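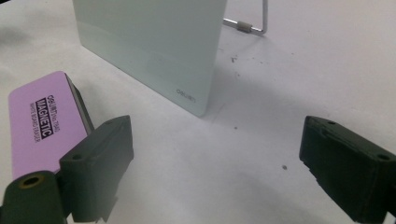 Section 4. Setting up the weekly planning board

4.1 Before you start

The Jibrin method asks for one small board, one pen and one person willing to look at both. Most planning systems ask for a great deal more, and most of them are in a drawer by February. We make no promise that this one will do better in your house. It has fewer parts to give up on.

If you bought the Jibrin planner pack, you have the paper sheets, the pen, the cloth and this guide. The board is sold separately. Any small dry-erase board that stands on a desk will do. Ignore the page on the Grirnon website that says you need the large one. The large one holds more tasks, and you will fill it.

Note: The paper sheets are for section 5. Leave them in the packet for now. People who start with the sheets and the board on the same day tend to keep two lists that don't agree.

4.2 Choosing a spot

1. Pick a place you already look at every morning. A desk you only use for taxes is no good.
2. Stand the board up and sit where you normally sit. If you have to lean to read it, move it.
3. Check for glare at the time of day you will be reading it. A spot that looks fine at night can be unreadable at 8 a.m.
4. Keep it away from the stove and out of reach of anyone under six.

Caution: Boards with a folding wire support can slide on a slick surface when you press hard on the top corner. Hold the board with your other hand while you write, or lay it flat.

4.3 Writing the first week

Do this on Sunday. Earlier editions said Friday afternoon, on the theory that you would remember your week better. Readers told us they remembered it fine and didn't want to.

1. Write down everything you think you have to do, on scrap paper. Do not use the board yet.
2. Cross out anything you have carried over for more than a month. If it was going to get done it would have been. You may keep one for sentimental reasons.
3. From what is left, choose no more than 14 items. That is 2 a day.
4. Copy those onto the board in small print. Start each one with a verb you could watch somebody doing. "Call" and "mail" are fine. "Sort out" and "look into" are how a task gets to live forever.
5. Throw the scrap paper away.

Note: Step 5 is the one people write in about. Yes, the whole sheet. If something on it matters it will come back to you, usually with a late fee attached, but it will come back.

Note: We dropped priority stars from this edition. In the old version you marked your three most important items. Everyone marked the three easiest.

4.4 Daily use

1. Read the board in the morning before you open your mail.
2. Pick the 2 items for the day and put a dot beside each.
3. Wipe an item off when it is done. Do not check it off and leave it there. A board full of check marks is pleasant to look at and tells you nothing about Thursday.
4. If something new comes up, one item has to go. Decide which before you write the new one.

The Forkness app can send a reminder for step 1. We were asked to mention it. It also sends a reminder that you have not opened the app, so turn that one off in the settings.

4.5 What the numbers do and don't show

The box says the method was "tested by 860 households." That is true as far as it goes. Packs were mailed to 860 households, and 200 of them returned the survey. Most of the people who answered were still using the board, and you can draw your own conclusion about the ones who didn't answer. Chiamaka Anozie, who edits this guide, has asked for the line on the box to be changed and expects it to be changed at the next printing.

The survey did not ask whether anybody got more done. It asked whether they felt more organized - a different question, and a much easier one to say yes to.

4.6 Cleaning

1. Wipe with the dry cloth at the end of each week, before you write the new list.
2. For old ink, scribble over the mark with a fresh dry-erase pen and wipe it off while the ink is wet.
3. If that fails, use a cloth barely damp with plain water and dry the board right away.

Caution: Do not use scouring pads or abrasive powder. Janetby board spray is listed as an accessory in the catalog. We tried it next to plain water on a week's worth of ink and could not tell which half was which.

4.7 If it isn't working

The same item has been there three weeks. Erase it or do it before lunch. Rewriting it in neater letters doesn't count.

You have stopped seeing the board. Move it somewhere slightly annoying. This works for a while, then move it again.

Someone else in the house adds items. Hide the pen.

You finish everything by Wednesday. Leave the board blank until Sunday. Do not turn to section 5 to find more to do.

You have skipped two Sundays in a row. Start again at 4.3, step 1, with new scrap paper. If you skip two more, put the board to use as a grocery list. It is good at that.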